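From the Snack Table: a word about Sunday afternoons at Korkari House

Those of you who stop in on Sunday afternoons will know that the little snack table by the reading room has been growing all summer. It started as a plate of cookies and a jar for change, back when the knitting group was the only one in the building after lunch, and then the chess players wandered over, and then the parents waiting on the children's choir -- and before long we were setting out enough for a small wedding. I don't mind a bit. I love hearing the building full of people, and I have had some of my best conversations of the year while looking for a missing lid.

It had gotten to be a jumble, though, and I will take my share of the blame for that. I like to put everything out at once and let people dig. Forough Safavi, who has taken over the shopping from me as of September, is a much more orderly person, and she asked very kindly whether we might try giving things a proper spot. I said yes, of course, and then I fretted about it for a week, as I do. Would it look too much like a store? Would the children still feel they could come up and choose for themselves?

Well, I needn't have worried. We spent a happy couple of hours moving things back and forth and drinking far too much tea, and I came around completely once I saw what a few steps of height can do. When everything lies flat, the small packages disappear behind the big ones and people only take what is nearest to their hand. Put the same things on a stepped stand and suddenly they all get looked at. My grandmother did this with African violets on the back porch, using bricks and an old board, so I really should have thought of it sooner.

We did have a friendly disagreement over the candy bars. Forough wanted them up high, and I thought they belonged at the bottom where a six-year-old could get at one without climbing on anybody. Forough won, on the grounds that a six-year-old will find a candy bar wherever you put it.

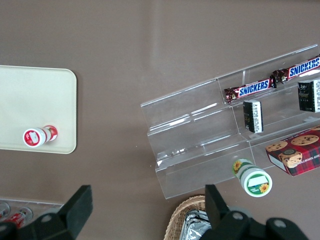
I am very fond of the clear stand, I must say. It doesn't shout, and you can see what you are getting from nearly any side of the table. The Snickers have the top step, the shortbread is down on the lowest one, and the wicker basket has kept its place for things in crinkly wrappers, which never did want to stand up straight anyway. The cream tray is handy for whatever needs a place to land while we are still making up our minds -- and we are often still making up our minds.

A few small requests, if you'll bear with me. If you take the last of something, please tell whoever is at the table so it can go on Forough's list. If you bring something from home, we are delighted to have it, but do leave it in its package so that people with allergies can read the label. And if you move things around to reach the back, a quick straightening afterward is a kindness to the next person.

The jar brought in $1137 over the summer, which will go toward new lamps for the reading room. Randa Tarawneh is looking into those now and would be glad of your opinions, particularly if you sit in the corner by the coat rack, where I gather it is hard to tell navy yarn from black. We could also use 2 more people to help set up at half past one. It takes 20 minutes if we don't get to talking, so please allow a bit longer than that. Leave your name with Randa at the front desk, or just come find me at the tea urn.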